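4.2 Grasp selection on reflective work surfaces

The planner described in Section 3 assumes that the depth map is complete inside the region of interest. On a glossy table this assumption fails often. Ceiling lights show up as bright spots on the surface, and the stereo matcher either drops those pixels or places them well below the table plane. In the Rindach planner we fill the gaps with a fitted plane before any grasp is scored, and we mask every pixel whose brightness stays saturated across both exposures.

Thin dishware is handled by a separate rim module written by Gladys Shirima. It samples candidate pinch points along the detected edge and rejects any whose approach path passes within the clearance margin of a neighbouring object. Once the plate is held, it is added to the collision model as a disc attached to the finger, and the arm is replanned with the larger outline (Figure 7a). 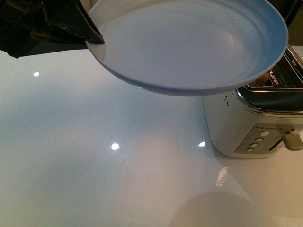 Why is the held plate modelled as a disc and not as a full mesh?
A disc can be checked against the scene quickly enough to replan during motion, and the small amount of extra volume it adds at the rim is acceptable at the speeds we use.

We logged 807 planning requests on the kitchen layout, of which 203 involved an object with a chrome or polished face. The Tymoshchuk baseline, run on the same logs, was given identical camera calibration and the same joint limits. Requests that timed out in both planners were kept in the log but left out of the path length comparison.

Appliances need different treatment. A toaster has a curved metal top that mirrors whatever is over it, including the gripper, and early versions of the segmenter labelled those reflections as separate objects. Aurélien Guérin's fix was to project the known finger geometry into the wrist view and suppress any new label that moves with the fingers over nine consecutive updates. The wrist view in Figure 7b has both fingers and the chrome top in it, with the fingers clear of the body on either side.

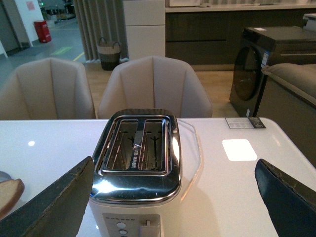 What does the planner do when the wrist camera and the head camera disagree about an object's position?
It takes the wrist estimate if the object lies inside the calibrated near range, and otherwise holds the arm still and requests a new head view before going on.

Finger suppression is switched off when the gripper is closed, as the projected outline then covers too much of the view to be useful. We did not tune this behaviour for each object. All weights were fixed before the Hollum tests in October and are listed in the appendix with the solver settings.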